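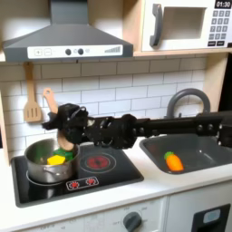

## Keeping filament dry in the workshop

My spools stay in the garage, and in February the prints became full of small hairs. I dried one spool for 4 hours and the hairs were gone, so now I do like this:

- Put each spool in a closed box with a bag of silica gel. One bag of 400 grams is enough for my big box.
- Write on the spool the month when you opened it.
- Cut the end of the filament at an angle before loading -- it enters the extruder more easily.
- Never leave nylon on the printer during the night.

My box is a Kelden with a rubber seal. The lid closes well, but I had to press the corners two times.
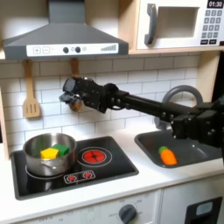 Leif Sæther wrote to me that he doesn't use bags at all. He keeps the spools in the cupboard over his water heater, and the PETG comes out clean even after nearly 2 months. I have not tried it with nylon.

If the gel changes color, dry it in the oven on low heat, with the door a little open.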